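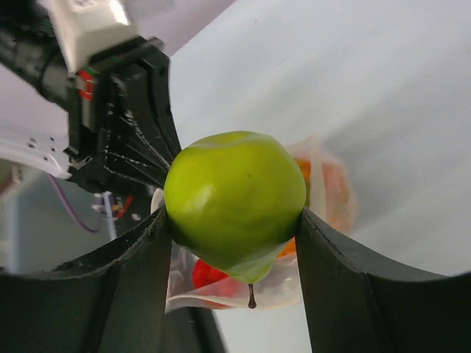
3.2 Guardrails on Flat Roofs

Flat roofs invite a certain optimism about edges. Of the 43 buildings we inspected in Padwood, 25 had a guardrail along the full perimeter, and 3 had one that stopped wherever the budget apparently did. The rest relied on a painted line, which has never caught anyone.

Freestanding rails with counterweights were the most common type (Figure 1 shows a green apple held between two black gripper fingers). Owners like them because the roofing membrane stays whole. Inspectors like them less — weights get borrowed to hold down tarps, and they seldom come home. At the Lukumay depot we found one propping open a door.

Bolted rails stayed where they were put, though the sealant at their base plates had often cracked.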